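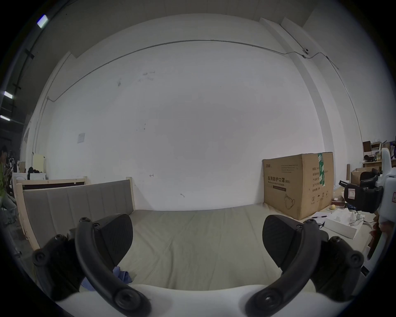 Un lit à cadre de bois clair et tête grise capitonnée, dans la salle de la rue Khurana. Contre le mur, les cartons attendent.

Il reste encore beaucoup à trier chez Latum, la petite ressourcerie de quartier qui prépare sa grande vente de meubles d'occasion du mois d'août, mais on commence enfin à y voir clair — et quel plaisir de retrouver, entre deux piles de boîtes, de si jolies choses !

Depuis le printemps, l'association a reçu 118 meubles, des lits surtout, donnés par des familles du quartier et par la résidence Cesitz, qui renouvelle ses chambres. « Les gens nous appellent pour une table de nuit et finissent par nous proposer la chambre entière », sourit Godfrey Waweru, qui coordonne les arrivages et connaît désormais par cœur tous les escaliers du secteur. Il faut ensuite vérifier les lattes, resserrer les vis, dépoussiérer les tissus, et trouver une place à tout ce petit monde dans une salle qui n'est pas bien grande.

Les étagères du fond accueilleront la vaisselle et les bibelots, une fois les cartons vidés (les cartons eux-mêmes sont les bienvenus, solides de préférence, pour les objets fragiles). La vente de l'an dernier avait rapporté 3 156 euros, de quoi payer une bonne partie du loyer, et l'équipe espère faire aussi bien, voire un peu mieux.

Les dons de linge de lit propre et de petites lampes sont acceptés jusqu'à la fin du mois de juillet, à l'accueil.

78 partages · 3 commentaires

Zarkeck
Est-ce que les matelas sont vendus avec les lits ou à part ?

Godfrey Mrema
J'y ai trouvé ma commode l'été dernier, accueil adorable. Je reviendrai !

mamie_du_12
Peut-on réserver par téléphone ? Je me déplace difficilement.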